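How to get marker and ink off a white tabletop without wrecking it

Posted Nov 28, 2020

Every cleaning site has a miracle trick for ink on a white table. I've tried most of them on my own work surfaces and I don't believe half of what I read any more. What follows is the order I go in now, gentlest first. 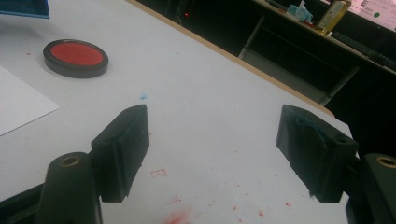
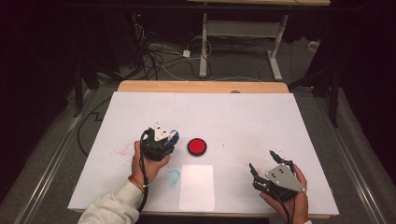
Before you start, find out what the surface is. Melamine, painted board and lacquer can all look the same from a metre away, and they don't all put up with the same treatment. If you can't tell, test in a corner. I know everybody says that and then skips it. I skipped it once and had a dull patch the size of a coaster.

Step 1. Dry cloth
Plain whiteboard marker will often wipe off dry. If it smears, stop, or you'll push colour into the scratches.

Step 2. Warm water and dish soap
A few drops in a bowl, soft cloth, wrung out well. Wipe from the outside of the mark toward the middle. Keep water away from any raw edge, where the board can swell. Give it a couple of goes before deciding it hasn't worked.

Step 3. Rubbing alcohol
This is the one that does the job on most permanent marker. Put it on the cloth, never straight on the table, and turn to a clean bit of cloth as soon as the colour lifts. Open a window and keep it clear of flames. It can soften paint and some lacquers, so the corner test matters most at this stage.

Step 4. Baking soda paste
I'm not keen. It's a mild abrasive, whatever the blogs call it, and on a glossy top you may swap a blue mark for a cloudy one. If you must, leave the paste on for 20 minutes and wipe it off without scrubbing.

What I'd leave alone
Toothpaste is an abrasive with mint in it. Hairspray only ever worked when it had plenty of alcohol in it, and it leaves a sticky film behind. Nail polish remover with acetone can eat into plastic and paint. Melamine sponges do shift marks, but they do it by sanding, so save them for a matte top you don't love.

I also bought a bottle of Destar surface restorer in July, on the strength of the label. It did nothing the dish soap hadn't already done. The Fekov wipes were better, but the main ingredient is alcohol and you're paying for the tub.

If a faint shadow is left after step 3, the dye has probably soaked in and more rubbing won't bring it out. Live with it, or put a desk mat over it.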